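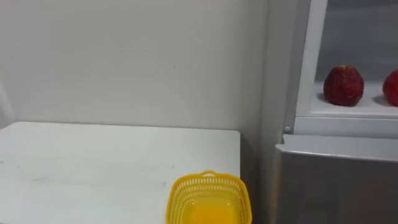 Odoneck Allotment and Garden Society, Tool Shed and Shared Kit

SPRING CHECK OF THE SHED AND SHARED TOOLS, WITH MY COMMENTS

I did this over a long morning in March, starting at 9 with a flask of tea and finishing when my knees gave out. Same list as last year, with a couple of extra lines at the end for the shredder. Passed means use it, Watch means use it but keep an eye on it, and Out means please leave it alone until I've taken the red tape off!

1. Shed door, hinges and padlock: PASSED
Door was dragging on the step again so I took a bit off the bottom with a plane. The padlock wanted a squirt of graphite and now it's lovely. Please don't use cooking oil on it (somebody has, I could smell it).

2. Floor: WATCH
Soft board just inside, on the left as you go in. It'll hold a person but I wouldn't wheel a full barrow over it. I've chalked a cross on it and there's a new board on order from Trosero.

3. Roof and guttering: PASSED
No drips, and we'd had rain all week so I trust that. I pulled a whole tennis ball out of the downpipe.

4. Forks, spades and hoes: PASSED, except 3 OUT
Two forks with split shafts and one spade with a loose head. I can feel the head move if I twist it, and that's how you end up with it on your foot. New shafts are cheap and I quite enjoy fitting them, so these should be back by April. The rest have had a wipe of linseed on the handles. Rags that have had linseed on them go flat on the fence to dry, never screwed up in the bin, as they can heat up and catch fire all by themselves.

5. Loppers and shears: PASSED
Sharpened the lot. The long loppers are properly fierce now, so do the catch up when you put them back.

6. Ladders: WATCH
The tall one is fine: feet good, rungs good, no dents. The stepladder has one rubber foot wearing thin on the back leg. Firm level ground only, please, and not on the slabs when they're wet. I've written off to Cordier for a pair of feet and I'll change both while I'm at it.

7. Wheelbarrows: PASSED
Pumped up all the tyres. The green one still squeaks and I've come to terms with it.

8. Mower: PASSED
Blade sharp and tight, guard in place, cut-out works when you let go of the handle (tried it several times, it's the one thing on a mower I get really fussy about). Old petrol drained and fresh put in. Fuel can is labelled and lives in the metal cupboard, lid on, away from the paraffin.

9. Extension leads and breaker: 1 OUT, the rest PASSED
The 40 metre reel has a nick in the cable near the plug where you can see the coloured wires inside. Tape is NOT a repair, so I've cut the plug off to stop anyone being tempted. The plug-in breaker trips as it should when I press the test button. Do press it yourself before you start, it only takes a second. And unwind a reel all the way before you run anything heavy off it!

10. Shredder (the Andent): WATCH
Runs well, hopper guard sound, stop button works. The feed is a bit slow on anything thicker than a thumb and I think the blades want turning over, but I'd like a second pair of hands for that. Goggles and gloves are on the hook next to it. Unplug it before clearing a jam, even a little one.

11. First aid box: PASSED
Topped up plasters and eyewash. The tweezers had wandered off, so there are new ones, on a string this time.

12. Chemicals shelf: PASSED, after a clear-out
Nine bottles and tubs have gone to the tip's hazardous counter, mostly things with no label left. If it isn't in its own bottle it doesn't go on the shelf, sorry.

Still to do: floor board, stepladder feet, new lead, shredder blades. If you find something broken in between, write it on the pad inside the door and put red tape on it. The tape is in the biscuit tin with the seed labels.

Odoneck Allotment and Garden Society | Contact the shed team | © All rights reserved | Back to top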